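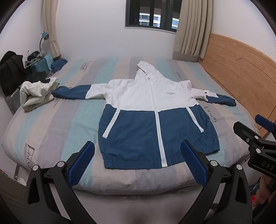
I have folded clothes on a bed for most of my adult life, and I would like to say a few words in its defense. There is a whole school of advice now, in the home pages of magazines and in the talk of people with very tidy closets, which holds that folding belongs on a table, or a counter, or one of those plastic boards with hinges. I have tried the table. It comes up too high for me, and it is always half covered with mail, and it is never wide enough for anything with a hood. A hooded windbreaker, white on top and teal-blue below, wants to be laid out on its back with both sleeves stretched to the sides before you do anything else to it, and you need a big bed for that. On our table one cuff or the other would be in the fruit bowl. On the bed you can get a proper look at it, zipper down the middle, pockets slanting away on either side, and decide what sort of day you are having and whether you are going to fold it well or just fold it.

My cousin Oana Coman and I have been arguing about this since October, when she came to stay with us in Omamville and found me bent over the mattress with a week of laundry. Oana hangs everything. She hangs T-shirts. She would hang socks if she could find small enough hangers, and I love her dearly, but she lives alone in an apartment with a closet the length of a bus and I live with a husband and two teenagers who play every sport that requires a jacket. Her view is that folding a jacket is a kind of cruelty to the jacket. Mine is that a jacket that has been folded and put in a drawer is a jacket somebody can find, and a jacket on a hanger in our hallway is under four other jackets on the same hanger.

I will grant her that light sports jackets are the worst of it. A cotton sweater lies down where you put it and goes to sleep. A slippery jacket with elastic at the bottom has opinions. The hem pulls itself into ridges, so the bottom is narrower than the chest and nothing lines up with anything, and air gets caught in the body and has to be coaxed out through the neck. I learned to deal with this from a neighbor, Shaimaa Bensaid, who worked for years at a dry cleaner's called Gelletti and could fold a man's shirt while talking to you over her shoulder about her knees. Zip it first, she told me, all the way. Smooth from the hem up toward the collar, with the flat of your hand, slowly. Then the hood comes down over the chest, then one sleeve across, then the other, and then you fold up from the bottom in two goes. I have done it that way ever since, and I taught the children the same way, and one of them even does it.
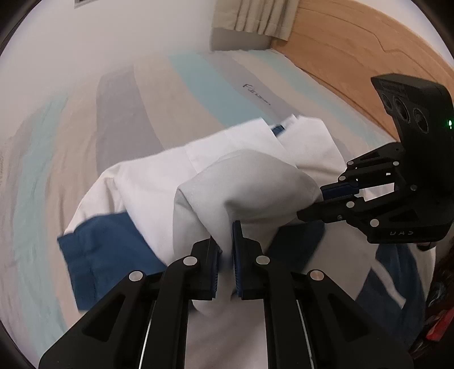 And I don't think the result is the only reason to do it, though Oana says I am getting sentimental when I talk like this (she is right, and I am going to do it anyway). Folding is one of the few jobs in a house where you handle every single thing a person wears. You find the cuff that is starting to fray and the zipper that will need a drop of soap before long. You notice that the sleeves that came down over your son's knuckles last winter now stop well short of his wrists. I have found bus tickets, a retainer, and a very apologetic note from a math teacher. If it all went straight from the dryer onto a rail I suppose I would find these things in the end, but I would find them later and in a worse mood.

There is also the matter of the bed itself. Ashraf Tawfik, who is married to me and so has heard all of this before, points out that once you have covered the bed in laundry you cannot go to sleep until you have dealt with it. He means this as a complaint. I think it is the best thing about the arrangement! A basket in the corner can sit there until spring, and in our house it has. A heap on the bed has to be faced by bedtime, even if all you do is fold the big things and push the socks into a pillowcase for tomorrow, which I have done more often than I would like Shaimaa to know.

I did buy the folding board once, a Javden, after a long evening of watching other people use one. It was lovely for T-shirts. For anything with a hood it was hopeless, as the hood had nowhere to go and stuck out at the top like a tongue, and in the end the board went behind the bookcase, where it is keeping a draft out. I don't hold it against anyone who likes theirs. My brother-in-law swears by his, and his drawers look like a shop.

But for the rest of us, with jackets and robes and big awkward sweatshirts and no long empty table anywhere, I say use the bed. Strip off whatever has been thrown on it, pull the cover reasonably straight, put the radio on and start with the largest thing in the pile. Oana is coming back in the spring and has promised to bring me some hangers. I have cleared her a drawer.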